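When the gripper would not let go: lessons from a stopped cell

17 Sep 2025

The assembly trial at Kukham was halted in April after a robot gripper closed without instruction while an operator was reaching into the cell. The operator was unhurt. The engineer who led the review at Judari spoke to us on condition that colleagues were not named.

"The arm was paused and the gripper was not," the engineer said. "Our procedure treated them as one machine. They are 2 machines with 2 separate supplies."

The review traced the fault to a worn cable at the wrist. It had been rated for 400 hours between inspections – the log showed that the last inspection had been missed. A replacement interval of 200 hours now applies.

Asked whether the software should have caught the error, the engineer was cautious. "It reported a lost signal and then a restored one. It was never told to treat that as a reason to stop."

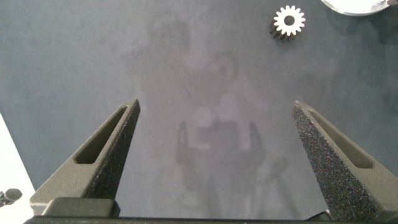 Small gears remain the test part, and the engineer defended that choice. "A small part tempts people to reach in and straighten it by hand. We would sooner meet that habit in a trial than on a production line."

Work has resumed with a single isolating switch for arm and gripper. The full report will go to Alaoui, the site's insurer, before the second cell is commissioned.

Shares: 12 | Comments: 2

Related items
Kodik revises its guarding rules
Isolation switches: a short guide
From the archive: the Kukham works in 1952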